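Eris Local History Project — progress note, September

Gunhild, quick one before the panel papers go out. Sorry its a bit rough.

Oral histories going well. 31 interviews recorded, mostly Asley and the old mill end of Corrigan. Transcribing is slower than we hoped — two typists, both part-time, one away till the end of the month. Irurham not started. Hall there is booked out every afternoon, trying the library instead.

Catalogue now at 2386 entries. Spelling of street names still a mess, will fix in one go at the end.

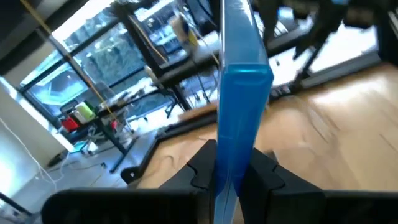
Money: underspent on travel, over on postage. Would like to move up to $200 across if you're happy with that. Printing quote for the booklet came in higher than the first one, colour cover is the main culprit. Could go black and white inside.

Risks — permission forms. Some familes want to read the transcript before signing, fair enough, but it holds up the website.

Next: Irurham dates, booklet draft to you, chase forms. Need a yes or no on the postage before we order more envelopes.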